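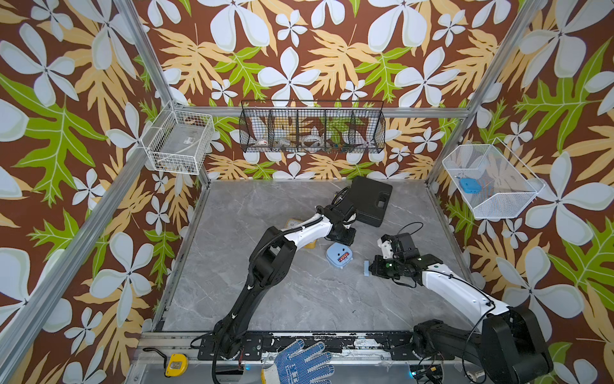
In defence of the ordinary alarm clock

Quick one, written between the school run and a phone call, so forgive the state of it.

I've been helping Tegan Kerslake clear out, and we've been arguing about clocks. Well, we started on cases. Black plastic carrying case, moulded handle, the sort that turns up in every cupboard in the country and stays shut for years. Tegan's a keeper of cases. I'm not. A case earns its space if the thing goes back in it, cable and all, and a coiled cable lying next to the case is a cable that hasn't gone back in. My view, anyway. She says next to is near enough.

Baskets, same row. I like a row of baskets along a back wall, I'd have them in every room, but a basket is where a decision goes to be put off. Chargers, batteries, the key for a bike you sold. Carleen Ngata, who runs the Pornby swap table with me, has a rule that nothing goes in a basket unless you can say out loud when you'll next want it. Harsh. I've tried it and lost half a kitchen drawer.

And brown flowered wallpaper can stay. Big white flowers, green leaves, the lot. People keep telling Tegan to go plain and I think they're wrong, plain walls just make you notice the mess more. Seperate essay.

So. The clock.

Clearing-out advice all says the same about alarm clocks. Bin it, your phone does that. Cameron Merrick said it to me in November, holding his phone up while he said it, as if I'd never seen one. And yes, the phone does do that. It also does your messages and the news and a video of a man restoring an axe, and it does them at twenty to six in the morning when all you wanted was to know whether you could roll over.

A clock tells you the time and then it's finished with you. I can't think of much else in the house with manners that good.

I kept a sort of tally after that chat, not proud of it. 11 times in one morning I picked up the phone to see what time it was, and more than once I put it down without having looked at the time at all. Vaughan Nepia reckons that's a habit and you can break a habit. Fine. I broke it by putting the phone in the hall and a clock by the bed. Took me an afternoon to find one I liked and I haven't missed the phone yet. Bit, maybe. On the first night.

Money, as somebody will ask. There's a Bright one in the catalogue for 40 with a lamp in it and birdsong. There's a Nurico that connects to your phone — which, why. You want numbers, hands and a noise. Second hand is fine, scuffs on the cover are fine. You can still read a four through a scuff.
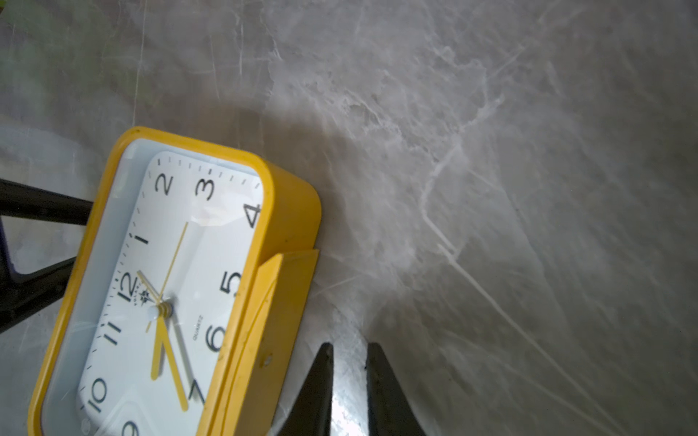
Get one you can find in the dark

Or half dark. Yellow is good. I used to think clocks should be tasteful, brushed this and pale that, no numerals, four little dots if you were lucky. Oona Hyvönen gave me one like that when I moved and I was late for two weeks. Lovely thing, it's on a shelf now being lovely.

What I want is fat black numerals, one to twelve, all of them. White dial. Tick marks for the minutes. Hands you can tell apart, and a seperate one for the alarm, and if that's yellow as well then good, matches the casing. Says QUARTZ on it in small letters, and that's all the reading matter I need before breakfast.

The argument against is that it's one more object, and I do take that. I've carried enough boxes down Tegan's stairs to be sick of objects. But people count wrong. They count the clock as clutter becuase it only does one job, and let off the gadget that does thirty and eats the evening. I'd sooner judge a thing by what it takes off you. Tegan's still deciding. If she puts hers in a basket I'm going round there to get it out again.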